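Choosing and Placing Floor Mats in a Busy Shop
Speaker notes, Sunday session, Tillholm maintenance day
Speaker: Léonie Tanguy, Censtead

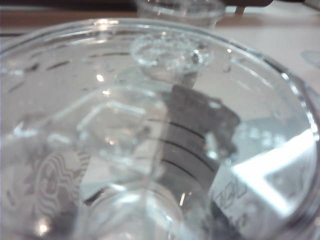
Opening

Say who I am and what Censtead does. We supply and service floor mats for workshops, canteens and packing rooms. I walk floors for a living. Most of what I say comes from those walks.

Ask for a show of hands: who has a mat on site that curls at one corner? Wait for the hands. Come back to this near the end.

The talk has 5 parts. Questions can come at any time, but keep the long ones for the coffee break.

Part 1. Start with the floor

People open the catalog first and look at their floor second. Do it the other way round. Walk the route at shift change. Note where people stand still, where they turn, and where carts cross.

Things to write down before ordering:
- what lands on the floor (water, oil, chips, flour, dust)
- how long one person stands in one spot
- what wheels go over it
- which way the doors swing and how much room there is under them
- where the drain is and which way the floor falls

The door item gets missed a lot. At Collet we had seven mats delivered for the wash area and two of them stopped a fire door from opening fully. Those two went back and we ran a thinner mat there. Tell the story briefly. Don't name the supervisor.

Part 2. Wet areas and dry areas

Wet areas need holes or channels, and the liquid has to have somewhere to go once it is through the mat. If the floor falls away from the drain, a drainage mat just sits over a puddle. Check with a bucket of water before buying.

Dry areas can take a solid surface. It is easier to sweep and small parts don't drop through. For assembly benches I nearly always suggest solid.

Oil is a separate question. Some rubber swells in it. Ask the supplier which compound they are selling and get the answer on paper. "Grease resistant" and "grease proof" are used loosely in sales sheets.

Pass round the Fluklow samples at this point, the solid piece first and then the open one. Ask people to bend them and to press a thumb in. Get them back before Part 3 or they wander.

Part 3. Thickness

Thicker is softer up to a point, then it gets tiring to stand on and easier to trip over. People who pivot all day do worse on a very soft mat. Give the example of the packing line where staff rolled the mats up and stood on the concrete.

Bevelled edges on every side that people walk across. If carts cross, ask for a longer bevel, or stop the mat short of the cart lane.

Colored edges help where the light is poor. They only help while they are clean, so put them on the cleaning list.

Part 4. Laying and cleaning

Unroll the day before if there is room. Let the mat lie flat in the same temperature as the shop. Rolls that come in off a cold truck will lift at the ends for a while.

Sweep and degrease the floor underneath first. Most sliding mats I get called out to are lying on dirt.

Cleaning:
- lift drainage mats and rinse both sides at the end of the shift
- hang or lean them to dry, don't stack them wet
- sweep solid mats daily, mop with a mild cleaner
- no solvent unless the maker says so in writing

Big mats are heavy, and heavier with water in them. Order in sections one person can lift. An 8 foot piece that takes a whole crew to move will not get moved.

Part 5. When to replace

Back to the curled corner. Ask who raised a hand. A curled corner is a trip hazard today, and tape is good for getting to the end of the shift. After that, take the mat up.

Other signs: cracks when bent, a shiny worn patch where someone stands, a bottom that no longer grips, pieces missing between the holes. Mark the date laid on the underside with a paint pen. It saves arguing later about how old it is.

Close

Handout is the one-page walk sheet, on the table by the door. Next Tillholm day is in October and I'm bringing the entrance matting then. Samples back in the box, please.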